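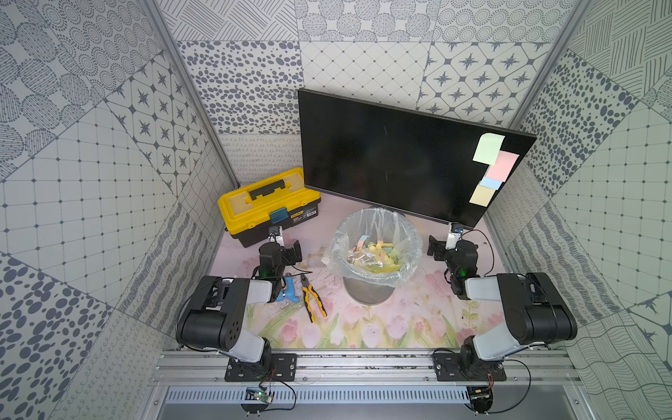

Pitch tracking, bullpen lane 2: notebook, November

Entry after the morning session

Ran the Zukine radar unit beside our old pocket gun again. Same mound, same catcher, same net. Logged 149 pitches before the arm care limit kicked in, which is fewer than I wanted but the pitchers aren't ours to wear out.

The Zukine brochure says it reads spin as well as speed. It gives a number for spin, I'll grant it that. Whether the number means anything is another matter. Two fastballs from the same pitcher, same grip, nearly the same speed on both devices, and the spin readings were far enough apart that one of them has to be wrong. Maybe both.

Speed is better. The two units agreed most of the time on anything thrown hard. On changeups they drifted, and the Zukine missed 6 outright, no reading at all. The rep told us on the phone that missed pitches are "usually a mounting issue". We've remounted it three times. I'd like to hear what they call it when it's mounted properly and still misses.

Mounting, for the record

Tripod behind the catcher, lens centre at belt height. Tilt at zero. Manual says up to 25 degrees of tilt is fine and the software will correct for it. Not trusting that until we've tested it with the pitching machine.

Jamumico baseballs

Opened the new box. Seams feel higher than on the old stock. Could be my imagination, so I had two of the catchers feel them without being told which was which. One picked the new ball straight off and the other guessed wrong. Not much of a test. Need calipers on the seams and a proper sample before anyone repeats the claim that these balls "add break". The coaches are already repeating it.

Jekar sleeve

Elbow sleeve with the sensor in it. Battery died partway through the second pitcher, so half his throws have no arm speed. The half we do have looks tidy, maybe too tidy. Suspect the app is smoothing the curve before we get to see it. Asked for the raw file and was sent a PDF.

Sveinbjörnsson method

Reread the weighted ball chapter over lunch. The velocity gains in it come from a single winter group with nothing to compare against, and young pitchers tend to gain speed over a winter whatever you hand them. Colour me unconvinced. Happy to run it with a control group if the club will agree to leave half the roster on their usual program. They won't like that.

To do

Pitching machine at fixed speed, both units, level first and then tilted.

Charge the sleeve overnight and write the battery level down at the start of each pitcher.

Mark old and new balls with a dot under the logo so the catchers can't tell.

Ask Zukine again how spin is worked out. In writing this time.

Changeups: try the unit on the open side of the mound and see if the misses follow it.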